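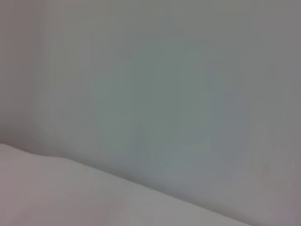
How often does a wrist camera on a working cell need to be recalibrated?
At every scheduled service, and again after any contact hard enough to trip the arm's force limit.

The cell at Brostamell's Faulkner plant packs molded inserts into trays. It has one six-axis arm, a Rasska parallel gripper and a small color camera bolted to the tool flange. The maintenance schedule calls for a camera check every 4,000 cycles. The last one was done early, at 3,836, when the line was already down for a belt change.

The technician starts with the mount. Two screws hold the bracket, and both are checked with a torque driver before anything is adjusted in software. A bracket that has slipped by a fraction of a degree will still pass the power-on test, and the error shows up later as inserts set down on the tray rim.

Next comes the lens. It is wiped with a dry lint-free cloth and the focus ring is checked against its paint mark. The lens is fixed focus, set for the picking height. Closer in, edges spread and color drifts into soft patches, and the part finder returns nothing. Drendance, which integrated the cell, set the software to reject such views before they reach the planner.

The arm then moves through a set of poses over a printed target. Poses with a high fitting error are dropped and taken again. The new offset is saved beside the old one, with the cycle count in the file name.

The previous offset lasted some 3,235 cycles before placement began to wander. The cause was a cable tie pulling on the camera lead at full wrist rotation. The lead now has a longer loop and a clamp on the forearm, and the tie has been added to the checklist.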